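Opinion | Standards and Practice

Write down the table before you argue about the score

Most of the talk about rules for household robots is about the big questions: who is liable, how hard an arm may push, how close a person may stand. Those questions matter and people are working on them. I want to make the case for a smaller and duller rule, which would cost very little and which hardly any lab follows. Anyone who publishes a success rate for a robot doing kitchen work should publish, next to it, a full record of how the table was laid out.

I came to this view slowly. For the past year I have been helping with the Nuttall protocol, a short set of instructions for testing arms on everyday jobs such as putting away a mug, lifting a plate out of a rack or opening a cupboard. Two groups used the first draft, one at Skusmont and one at Brultitz. Both said they had followed it. Skusmont ran 1,000 trials and Brultitz ran 469, and their results for the same plate task were so far apart that one of them had to be wrong.

Neither was wrong. The draft said "place a dish rack with plates within reach of the arm". It didn't say which way the rack should face, what order the plates should stand in, or whether anything else should be on the table. One group had put out a rack and nothing more. The other had laid a full kitchen table. Those are different tests, and we had given them the same name.

A full table is the harder test and, to my mind, the only one worth reporting. A home is not bare. The arm has to get to the handle of a box without knocking the mugs, and it has to take hold of a plate while other plates stand next to it.

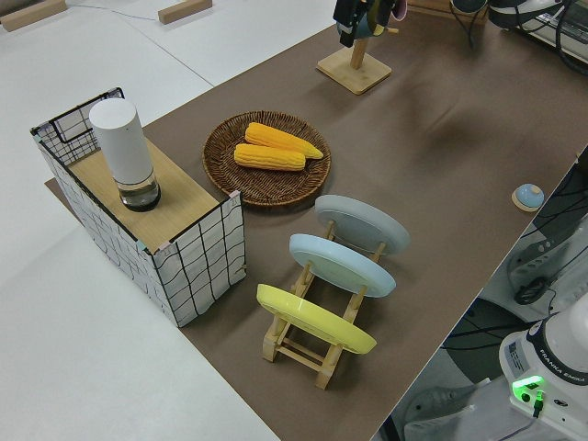
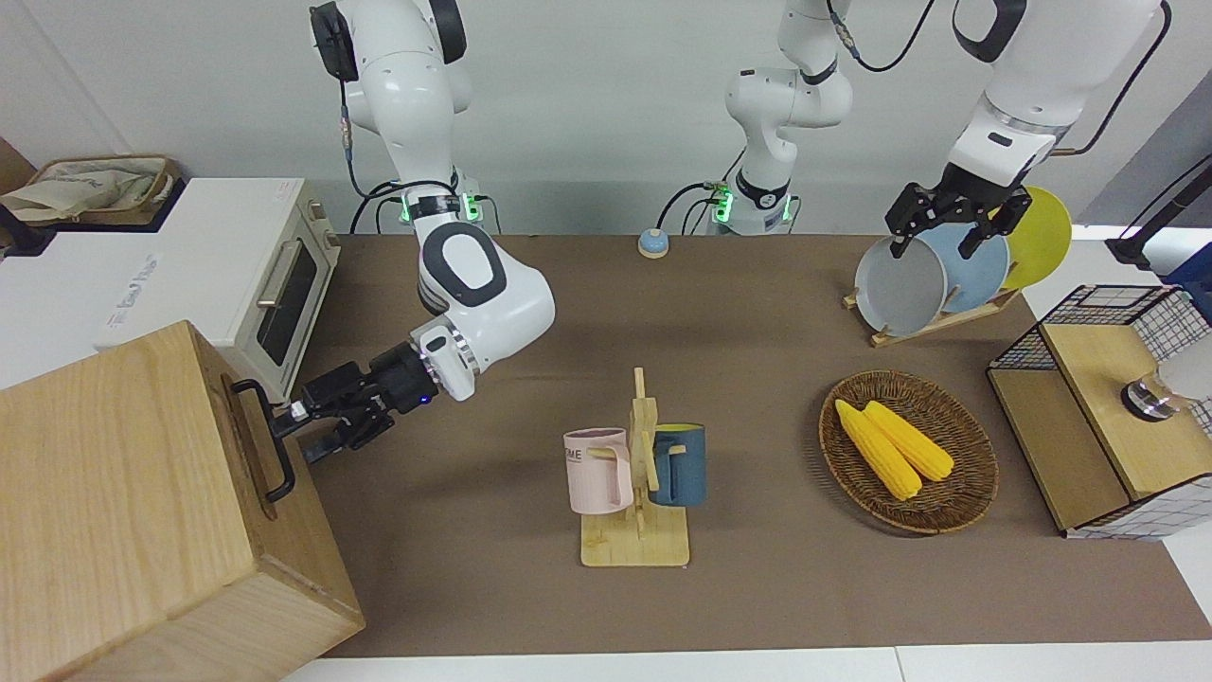
Corn in the basket, three plates in the rack and mugs on the stand, in these two and in the next two as far as the view takes in each of them.

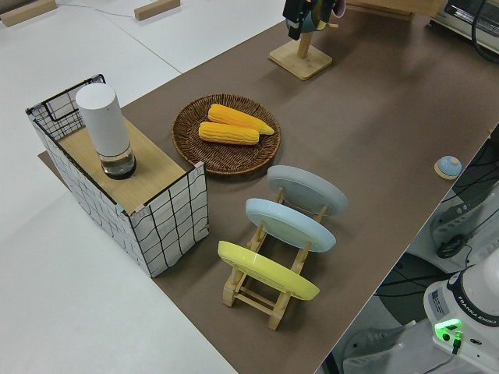
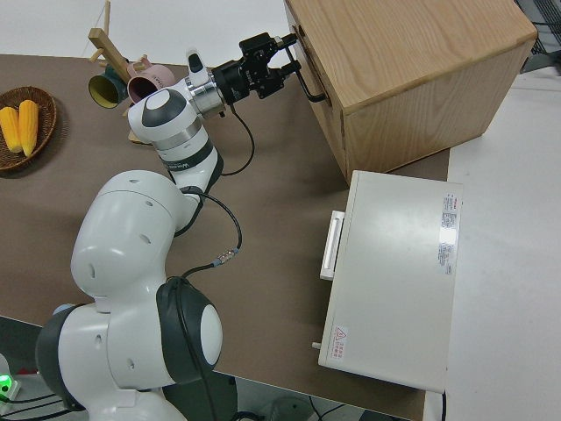

What the record should contain

I would ask for five things. The first is a list of every object on the table, including those the robot is never meant to touch. People leave these out because they think of them as scenery. A basket of corn is scenery until the elbow of the arm passes over it.

The second is the position and facing of each object at the start of every trial. If the layout was changed between trials, say how and by how much. If it was put back by eye, say that too. Putting things back by eye is fine for many purposes, but the reader should know.

The third is a still picture from each camera the robot uses, taken before the first movement, and one more from a camera it does not use. A plate that is easy to make out from one side may be half hidden behind the arm from the other. A reader can't judge a failed grasp without knowing what the system had to go on.

The fourth is a plain statement of what counted as a failure. Under the first draft, Skusmont counted a trial as failed if any other object moved. Brultitz counted only dropped plates. Both are fair rules. Mixing them in one chart is not.

The fifth is a note of every time a person stepped in. I have read reports in which an operator straightened the rack now and then and this appeared nowhere in the text. It may make no difference. Leave it in and let the reader decide.

The objections

The first complaint is time. The group at Nitow tried the longer form on a set of 3,940 trials and found it added roughly 2 minutes to each change of layout. That is a real cost, and over a long set it adds up. It is still far less than the cost of another lab spending a month trying to match a result that was never properly described.

The second complaint is stronger. Some people fear that a fixed record will lead to a fixed table, and that everyone will then train for that one table. I take this seriously. It has happened with other tests, and a robot that does well only when the yellow plate is in its usual slot is no use to anyone. But the rule I am asking for does not say what the table must look like. It says that you must tell us. Labs should vary their layouts as much as they like, and the record is how the rest of us will know that they did.

The third complaint is that all this belongs in an appendix. I agree. Put it in an appendix. At present it is mostly in nobody's appendix, and a good deal of it is in the memory of students who have since left.

The second draft of the Nuttall protocol goes out for comment this October, with the five items in it as requirements. I expect that at least two of them will be softened to "recommended" before the final text. If so, I hope the list of objects and the definition of failure are kept as they are. The others can be argued over for another year.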